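The Heron Side

The wallpaper was called Triltetti, and it came from a firm called Callaveck that would not sell you less than a full mural. Yung-ching Wei had wanted a strip of it, enough to go behind the coat hooks. Callaveck's website explained that their herons were drawn as a continuous story and could not be interrupted. The continuous story cost $672, plus delivery to Cotbridge, which was apparently far away from everything.

"What happens in the story?" asked Nii, who was going to be married to the herons too.

"They stand in a marsh."

"And then?"

"One of them looks the other way."

Nii thought this over while eating a piece of toast. He had grown up in a house with brown paneling in every room, including the bathroom, and believed that walls were mainly there to keep the neighbors out. But he had also bought a leather recliner in May without asking anybody, and he was still paying that off in ways that didn't show up on the card statement. He said the herons sounded fine.
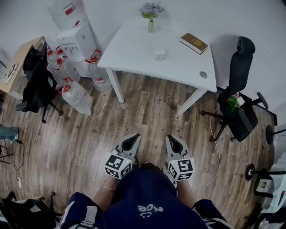
Flowers and a book on the white table.

The roll arrived in a box long enough to bury a flute player in. Inside were the panels, a sheet of instructions in very small type, and a card that said WELCOME TO THE MARSH. Yung-ching stuck the card on the fridge. She read the instructions twice, watched a video in which a cheerful man did an entire dining room in four minutes, and then called Ekkachai Nakpan, who hung paper for a living and sighed on the phone before she had finished saying hello.

Ekkachai came over and stood in the hallway for a long time with his hands in his pockets.

"This wall isn't straight," he said.

"It's always been like that."

"I believe you." He put a level against it and showed her the bubble, which had gone right up to the end of the tube as if trying to get out. "Paint would be nice here. A person could paint this in an afternoon."

"I have herons."

"I see that." He looked at the panels, numbered on the back in pencil. "Which end do you want the bird looking at? Kitchen or front door?"

She had not known it was a choice. It kept her up that night. If the bird looked toward the kitchen, then guests coming in would get the back of its head, and she felt they'd notice. If it looked toward the front door, it would be watching her come home from work every day with its flat little eye, and she wasn't sure she was up to that either. At two in the morning she woke Nii and asked him.

"Kitchen," he said, without opening his eyes. "It's hungry."

So it went toward the kitchen. Ekkachai took all of one day and most of the next. He hung the first panel, took it down, said something to it, and hung it again. Around the light switch he cut so neatly that you could believe the bird had been drawn with a light switch in its chest, and this was a pity, as that was exactly where it was. He charged $500 and wrote on the bill, under Notes, "Wall discussed."

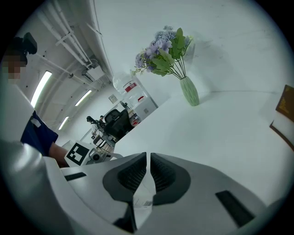 Loubna Younis

The first visitor was Nii's mother. She took her shoes off, hung up her coat, hung up her scarf, and put her bag on the last hook. Then she walked through to the kitchen and said the hallway looked cleaner.

"Cleaner," said Yung-ching.

"Did you wash it?"

They all went back out and looked. The coat was large and green. It covered the marsh, two of the herons, and the one that mattered down to its ankles. Yung-ching lifted the sleeve. The bird gazed off toward the stove.

"Oh, a duck," said Nii's mother. "Very nice. Your uncle had ducks."

After she'd gone, Yung-ching moved the coats into the bedroom, and for a week everybody who came to the house had to go and lie their things on the bed like it was a party. Then it rained for several days and the bed got damp. Nii suggested a coat stand. She found one online, in a finish called Srithong, with curved arms and a little tray for umbrellas. It was $116 and there was only one place it would fit, in front of the wall.

She called Ekkachai to ask whether herons could be moved.

"Moved where?"

"Higher."

He was quiet. Behind him she could hear somebody's radio, and somebody's dog.

"How much ceiling have you got?" he said.

She went to find the tape measure. Nii was in the recliner, where he'd been since lunch, and he lifted his feet so she could look underneath it.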